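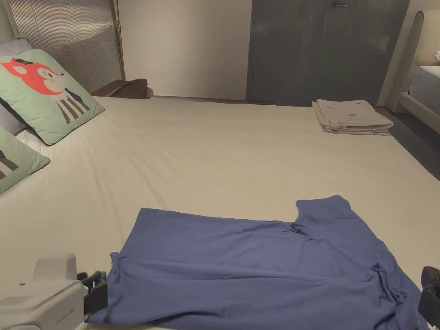
Cahier d'atelier, octobre. Pliage sur lit, chemisettes et t-shirts

Reprise à 14 h. Présents : Jolene Waaka, Craig Cowie (jusqu'à 16 h), moi.

Objet

Fixer la méthode de pliage à plat pour les hauts à manches courtes, en vue de la fiche Cimau. Le rangement visé est le tiroir Drullis, largeur utile 225 mm. La fiche précédente partait d'une table de coupe de 1000 mm de profondeur, que la plupart des gens n'ont pas chez eux. On refait donc tout sur un lit.

Surface

Lit double, drap-housse blanc cassé, tendu. Coussins verts repoussés vers la tête du lit, la moitié avant suffit pour travailler. Matelas mi-ferme. Un drap-housse mal tendu fait glisser le vêtement avec lui dès qu'on tire sur l'ourlet ; à mettre en tête de fiche, avant même l'étalement. Jolene propose de retendre le drap entre deux séries. Adopté.

Comparé à la table :
le tissu accroche mieux, les bords bougent moins quand on lisse ;
l'appui s'enfonce, le pli marqué à la main est moins net ;
la hauteur oblige à se pencher, à surveiller sur les longues séries.

Vêtement de référence

Haut bleu moyen, manches courtes. Étalé en travers du lit, près du bord avant. Le corps est à peu près plat, restent des ondulations souples sur le bord inférieur et un amas de plis à droite. Une manche remonte au-dessus du corps et forme un rabat carré. État de départ retenu pour la fiche : c'est ce qu'on obtient en posant le vêtement sans le secouer, et la méthode doit fonctionner à partir de là.

Prise

Deux prises, une de chaque côté du vêtement. On commence par un coin, pincé franchement, le pouce de travers par rapport à la couture. Pincer l'ourlet seul donne une pointe qui reste visible après pliage. Il faut prendre les deux épaisseurs. Craig prend trop court, le tissu du dessus vient et celui du dessous reste sur le drap. Correction : engager le coin plus loin, puis vérifier en levant légèrement.

Tension avant lissage. On écarte les deux prises à l'horizontale, sans soulever, jusqu'à disparition des grands plis. Les petits plis partent ensuite à la paume, du centre vers les bords. L'ordre inverse (paume puis tension) a été essayé, il laisse un bourrelet du côté droit.

Séquence retenue

1. Poser le vêtement en travers, près du bord du lit, ourlet accessible.
2. Prendre les deux coins, tendre à l'horizontale.
3. Lisser à la paume.
4. Rabattre les manches sur le corps, au ras de la couture d'épaule. Le rabat doit rester carré. S'il part en biais, le rouvrir et recommencer l'étape, ne pas rattraper au pli suivant.
5. Replier un côté vers le milieu, dans le sens de la longueur.
6. Replier l'autre côté par-dessus. Contrôler la largeur au gabarit.
7. Replier l'ourlet vers le col, en laissant une marge de 5 mm sous l'encolure.
8. Plier encore une fois pour la mise en tiroir debout. Omettre si rangement en pile.

Gabarit

Carton Landel gris, découpé à la largeur du tiroir moins le jeu. La première découpe frottait sur les glissières, refaite. Jolene préfère plier sans gabarit et contrôler à la fin. Sur les tailles courantes, l'écart entre les deux façons de faire est faible ; sur les grandes tailles, le contrôle final oblige à rouvrir deux plis. Le gabarit reste dans la fiche, mention facultative pour les petites tailles.

Essais

Série complète de 63 pliages, tous modèles confondus, répartis entre Jolene et moi. Craig n'a fait que la mise au point de la prise. Les rejets se regroupent sur deux causes :
manche rabattue de biais (étape 4) ;
largeur dépassée après l'étape 6, presque toujours sur un côté resté mal tendu.

Aucun rejet imputable à la marge sous l'encolure. On peut arrêter d'en discuter.

Mailles fines : le pli central s'ouvre dès qu'on lâche. Une pression à plat de l'avant-bras sur toute la longueur suffit. Ne pas presser du bout des doigts, les marques restent.

Essai séparé avec la planche rigide Matheson glissée sous le vêtement. Pli plus franc, manipulation plus lente, et la planche sort de travers une fois sur deux quand le drap colle. Non retenu pour la version lit. À garder pour la version table.

Remarques pour la rédaction

Le terme « bord inférieur » prête à confusion quand le vêtement est posé en travers. Craig lit « bord côté plieur », Jolene lit « ourlet ». Écrire « ourlet » quand c'est l'ourlet, et « bord proche » pour l'autre. Même remarque pour gauche et droite : toujours du point de vue de la personne qui plie.

L'étape 2 est trop courte dans le brouillon. Ajouter la vérification des deux épaisseurs.

Croquis à refaire pour les étapes 4 et 6. Celui de l'étape 4 montre une manche longue.

À faire

Retailler deux gabarits de rechange (moi).
Reprendre la séquence avec un col polo, l'encolure épaisse risque de décaler l'étape 7 (Jolene).
Relire la fiche entière sans avoir vu les essais, en suivant le texte seul (Craig).
Essayer un drap en jersey. Hypothèse : le vêtement suit davantage à la tension, donc prise plus basse à prévoir.
Demander à Cimau si la fiche doit couvrir les tailles enfant. Si oui, l'étape 8 saute.

Fin à 17 h 30. Gabarits rangés dans le tiroir du haut, avec les chutes de carton.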